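Section 6. Open-Day Demonstration: Processor Handling

6.1 Scope

Use this section when the Markska cell is shown to visitors. It covers the processor-handling demonstration only. The memory-module demonstration uses the same fixture plate and has its own program; see Section 7. Routine operation without visitors is covered in Section 4.

The demonstration moves a processor between its holder on the fixture plate and an open desktop tower. One pass takes 90 seconds at demonstration speed. The tower is never powered during a visit, and its power cord stays in the tool drawer.

Two people are required. The operator stays at the pendant for the whole pass. The host talks to visitors and does not touch the pendant. If only one person is available, run the recorded program from the Awan display and leave the arm parked.

6.2 Before the Visit

1. Lay the tower on its side on the slatted table with the opening facing up.

2. Push the fixture plate against its stop, to the left of the tower as seen from the front of the table. Hand-tighten the two plate clamps.

3. Place the processor in its raised holder with the metal lid facing up. Handle it by the edges.

4. Seat the memory module in its long slot. It stays there throughout and is not picked in this program.

5. Power up the arm and load program 132.

6. Jog the arm to the APPROACH position and open the wrist view on the Awan display. Both the holder and the gripper fingers must be visible.

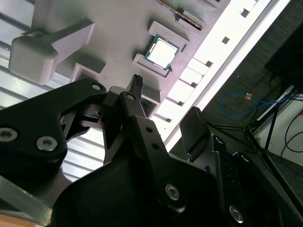

Naa Darko suggests leaving the wrist view on the visitor screen from this point until the end of the session. People at the back cannot see into the tower, and they stop edging forward once they have the view on a screen.

7. Check the corners of the processor against the holder. If one corner sits high, press it down with a gloved finger while the arm is paused. Do not use the gripper to seat it.

8. Set the speed limit on the pendant to 40 percent. The program will not start above this value in visitor mode.

NOTE: The holder position is stored relative to the plate, and the plate position is stored relative to the table. If the plate has been lifted since the last run, repeat the three-point teach in Section 3.4 before going on. A plate that looks square to the slats may still be out by enough to miss the pick.

6.3 Preparing the Tower

The demonstration tower is a used machine kept for handling practice. It has had its processor cooler removed. Other parts are left in place so that visitors see a normal amount of clutter.

1. Remove the side cover and store it under the table.

2. Open the processor retention bracket fully.

3. Move any free cable away from the area above the motherboard. Tie it back where it will not stay by itself.

4. Jog the arm over the board and compare the wrist view with the reference view stored in the Awan display.

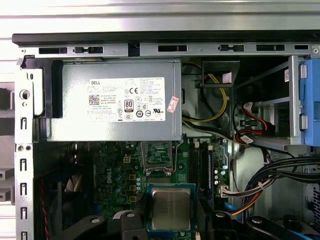 Cable clearance is the usual cause of an aborted pass, and it should be checked again each time the tower is moved. The program keeps the fingers 300 millimeters above the table until they are over the placement area, then descends in a straight line. Anything that springs into that column will be hit. In this tower the yellow cable between the power supply and the drive cage loops well to one side, but the wire bundle that sweeps from the white connector near the edge of the motherboard is closer to the path and needs a second look. The red data cables under the drive cage can be left alone. Confirm too that the socket area is open. A processor lying on the board beside it must be picked up and returned to its holder before the program is started, or the arm will descend on top of it.

CAUTION: Do not reach into the tower while the arm is enabled. Press PAUSE, wait for the amber light, and then reach in.

CAUTION: The edges of the sheet metal inside the case are sharp. Wear the thin gloves, including when retrieving a dropped part.

6.4 Running the Demonstration

1. Ask visitors to stand behind the floor line. Children stand in front of adults, also behind the line.

2. The host announces that the arm is about to move.

3. The operator presses START and keeps one hand on the stop button.

4. The arm moves to the holder, closes on the processor and lifts. The program waits at the top of the lift. Use this pause for questions.

5. Press CONTINUE. The arm carries the processor to the tower and stops above the board.

6. Press CONTINUE again for the descent. The host should stop talking during the descent so that the operator can be heard.

7. The fingers open and the arm retracts to the SAFE position.
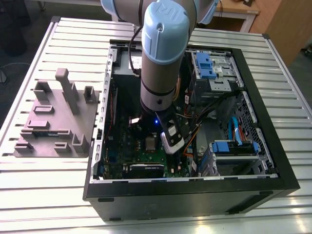

Arm reaching into the tower, fixture plate at left.

8. To return the processor to its holder, select REVERSE and repeat from step 2.

NOTE: The program does not press the processor into the socket or close the bracket. Visitors often ask whether it does. The answer is that this cell handles the part only, and that final seating is done on the Plolside station.

If the arm stops during the pass, read the code on the pendant before resetting.

E-11: Grip not confirmed. The fingers closed past the expected width. Return to APPROACH and check that the part is in the holder.
E-14: Contact during descent. Retract at low speed and inspect the cables.
E-20: Speed limit changed. Set it again and restart from step 1.

A second E-14 in the same session ends the demonstration. Park the arm and continue with the recorded program.

6.5 Showing the Grip

Some groups ask to see how the part is held. A static hold can be shown after the last pass, provided the session is not running late.

1. Select HOLD DEMO. The arm picks up the processor and stops with it above the case.

2. Wait for the pendant to display HELD. The joints are now locked, and only the stop button is active.

3. Point out on the wrist view that the part is held between two fingertips, and that the textured patches on them meet the part near its edges.

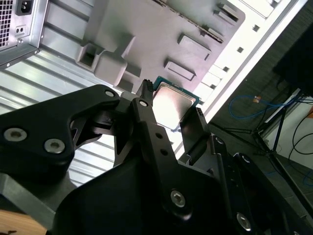

According to Ifigeneia Xenos, the question that comes up most at this stage is what happens if the power fails. The gripper on this cell keeps its position when power is lost, so the part stays where it is. Tell visitors this, but do not demonstrate it.

4. Limit the hold to two minutes. Longer holds trigger a motor temperature warning — harmless, but it sounds a tone that visitors take for an alarm.

5. Press RETURN. The processor goes back to the holder and the arm parks.

NOTE: Glare on the metal lid can make it hard for visitors to see the part on the screen. Turn the wrist light down one step, or rotate the wrist slightly with the ANGLE keys before the hold. Do not change the angle once HELD is displayed.

6.6 After the Visit

1. Park the arm and switch the pendant out of visitor mode.

2. Inspect the processor under the bench lamp. Replace it if any corner of the board is chipped.

3. Wipe the fingertips with a dry cloth. Solvent softens the adhesive behind the textured patches.

4. Cover the fixture plate.

5. Enter the number of passes and any E-codes in the cell log. Sessions held on the Wednesday afternoon schedule go on the blue sheet, all others on the white one.

6. Report repeated E-11 codes to Wurska service with the log sheet attached.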